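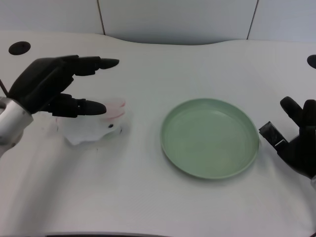
Tuvon Workshop, Tableware and Small Containers
Notebook entry, November, 2:15 p.m.

Purpose: to agree on the table settings to be used for the Durnemel tasting service before the order is placed.

The white table with the wavy back edge has been retained. The straight table is returned to storage, as its top marks too easily.

Plate. The pale green round plate with the raised rim is preferred over the plain white one, which was difficult to pick out against the tabletop at the previous review. The rim should hold a small portion without spilling over when the plate is passed. Supplier is Fornatmont, item 209. Minimum order is 400 pieces. A second quotation has been requested for 500.

Container. The small translucent container with the reddish-pink lid remains under review. It was set on a tissue to the left of the plate. The tissue creases readily and is too close in color to the table to serve as a base. A folded napkin in a darker shade is to be tried next. The Jadoon container, item 946, has not arrived and cannot be compared at this time.

Placement. Container to the left, plate to the right and slightly nearer the guest. Colleagues setting up the room are asked to keep this order until the review is closed. The plate is to be left empty until the container has been opened and its contents checked against the label sheet.

Open points:
Whether the lid color can be matched to the printed menu.
Whether the green plates may be stacked without a liner. The supplier's sheet does not say.
Napkin samples to be drawn from the lower cabinet and signed out in the usual way.

Entry to be continued on receipt of the Jadoon sample.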